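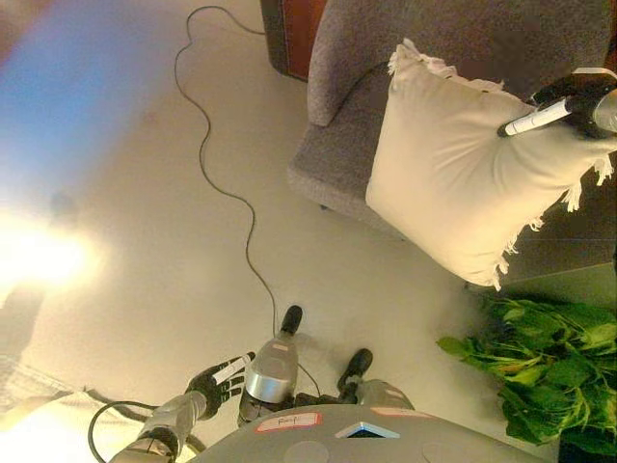
I got to the Iltex open day half an hour late, so I missed the welcome speech and the good pastries. Parking was in the field behind the Masilela building, and if you go next year, wear boots, because the path from there to the front door is mostly puddle. They give you a sticker at the desk with your first name on it and a wristband with a group color. I was green. Green goes to the demo hall first and the workshop second, and I'd have picked it that way round if they'd asked me!

Our guide was Saskia Ngata, who normally works on the hands (fingers and wrists, mainly) and had been talked into doing tours for the day. She was great. She walks fast and talks over her shoulder, so half the group kept missing the start of every sentence, but she'd stop and say it again if you looked lost enough.

The demo hall is one big room split up into little home-like setups, and that's where I spent most of my morning. The one that got me was the armchair. It's a gray armchair with a big cream pillow on it, fringe along the edge, a leafy green plant next to it, the sort of corner you'd sit in with a cup of coffee. And then there's a robot with a white marker in each hand. I'd come expecting to watch boxes being moved from one belt to another, so I stood there grinning like a kid.

Saskia said the pillow station is all about reaching soft things. A box stays where it is when you touch it, and its side is flat, so the robot can be a bit clumsy and get away with it. A pillow sags and wrinkles and has loose threads hanging off it. The markers give the person at the controls a definite point to aim with, and if you've ever tried to write a name on a laundry bag you know how hard it is to be neat on something squashy.

There's a person driving, by the way! I hadn't understood that from the flyer. Keegan Tamihana was in a chair behind a low partition with the controls, watching the view from the robot's head on a screen, and when the right arm came in toward the pillow it was Keegan's arm moving too. He let a few of us look over his shoulder while he worked. It is a very strange angle. You see the top of the robot's own chest down at the bottom, with labels stuck on it, and the arms come in from the sides, and everything beyond that seems tipped up toward you.

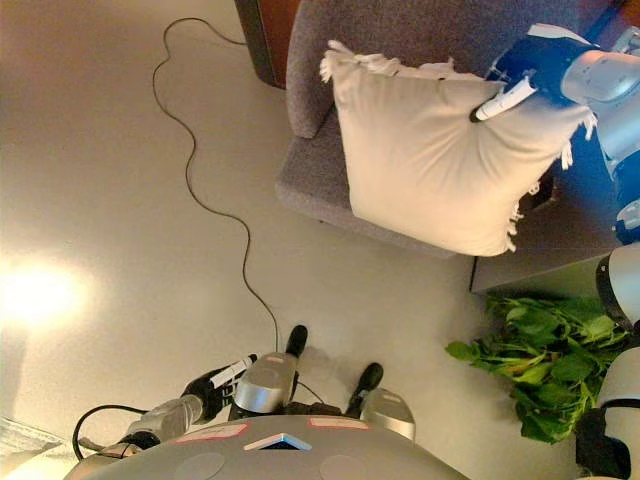
So does the robot learn anything from being driven like that? It does, but later: each session is saved with the camera view and the arm movements together, and the team uses those recordings to train it to try the same job without a driver.

Iltex had 1,445 of those recordings for the soft furnishings work on the day I was there, according to the board by the door, and the target written next to it was 2,000. I asked Keegan how many of them were his and he just groaned. He does two-hour shifts with a break in the middle, and he said the hardest thing to get used to is depth. On the screen the marker can seem to be touching well before it is, and he's learned to watch the shadow instead. The left arm gives him less trouble than the right, even though he's right-handed. Go figure.

I'd have stayed, but green had to move on at eleven.

The workshop is upstairs and smells of hot dust and coffee. They had eight arms on benches in various stages of being taken apart, and a man with a tray of tiny screws who did not want to be spoken to (fair enough). Saskia showed us the inside of a finger. There's a cord that runs up through the segments like a tendon, and when you pull the end the whole finger curls. She passed one round and everybody pulled it. My fingers smelled of oil until dinner.

Then there was a talk about Prernis, the software that sorts the recordings into usable and not usable. I'll admit I drifted. The slides were mostly gray text on white and the radiator was right behind me. What I did pick up is that they throw out a session if the arm sits still for too long, and that a person checks a handful every day to see if the software is being too picky.

Lunch was soup and rolls in the lobby, three dollars, very good soup. I got chatting with a couple who'd come over from Tredum on the 66 bus and wanted to know if the robots could fold a fitted sheet. I went back and asked Saskia. She laughed for quite a while and said to come back in a few years.

I did sneak back down to the armchair before I left. There was a different driver by then and a line of kids waiting at the partition, so I couldn't see much over their heads, and I gave up and bought a mug.

The open day is free but you have to book a slot, and the morning ones go first. They do another in February, smaller, with just the demo hall. Bring a sweater for the hall and take it off for the workshop.

Comments (4)

Lindsay Ellery
We were in the orange group and got the workshop first. By the time we made it to the demo hall the soup was gone! Did you get to try the controls yourself?

Reply from the author
Only for a minute, and with the arms switched off, so all I did was wave at a screen. Still fun.

Cameron Bright
The tip about the shadow is a good one. I drive a crane and we do the same thing.

Beverley Stubbs
Is the hall OK for a wheelchair? My brother would love it but that path sounds awful.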